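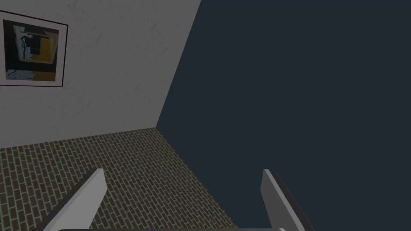
Rulanlow Cut

Rulanlow Cut is a disused canal spur in the city of Venthorpe that has been partly converted into a linear park. It leaves the main shipping canal at Minolier Basin and runs north through the Tannery Side and Lower Market districts, ending at a brick retaining wall behind the former Kalniņš cannery. The park is owned by the city and managed by its parks department.

Name

The spur takes its name from Rulanlow, a farm that stood near its northern end before the land was built over. Older maps mark it as the Rulanlow Branch. Residents of Tannery Side generally call it "the Ditch," a name that appears on early neighborhood flyers and on the sign of a corner store by the second bridge. The city used the working title Venthorpe Greenway during planning but dropped it after public meetings, where most speakers asked for one of the two names already in use.

Canal period

The spur was dug to bring coal and tinplate to the factories north of the basin. It was built without locks, and its water level was set by a single gate at Minolier Basin. At its busiest it served 6 loading docks, the largest of them at the cannery. Horses pulled the barges from a path on the east bank – the west bank was lined with private walls and had no public access.

Traffic fell once the factories began to receive goods by truck. The cannery was the last regular customer, and when it closed the gate at the basin was shut for good. The northern third of the spur was drained and filled with rubble. The rest was left as standing water, and for many years it was used for dumping. Two of the 6 docks were removed during this time, and the remaining 4 were fenced off.

Conversion

Plans to fill the whole spur and build a road on it were put forward twice and withdrawn both times, first over cost and later over objections from Lower Market residents, who feared heavy through traffic. A neighborhood group then proposed a walking path along the east bank. The city adopted the idea as part of a wider drainage project, under which the southern section was cleaned out and now holds storm water from nearby streets.

Work started at the basin and moved north. The towpath was widened and paved with crushed stone, and the bridge railings were replaced. Soil at the cannery end was found to contain lead and solder waste, and the top layer was removed before any planting was done. The first section opened in June, and the cannery end followed a year later.

Description

The path is 3,112 feet long and is level for its full length except for a ramp at the cannery end. It passes under 4 street bridges. The lowest has a clearance too small for maintenance trucks, so crews enter the park from both ends. Cyclists are allowed but must walk their bikes under the bridges.

The southern section keeps its stone edges and iron mooring rings. The filled section to the north is a strip of meadow with 114 trees, mostly river birch and black gum. The former cannery dock is used as a seating area and for a small summer market.

Access

The park is open from 6 a.m. to 10 p.m. Step-free entrances are at Minolier Basin and the cannery. Stairs lead down from the second and third bridges. The west bank is still closed to the public, and an extension across the basin to the riverfront has been studied but has no funding.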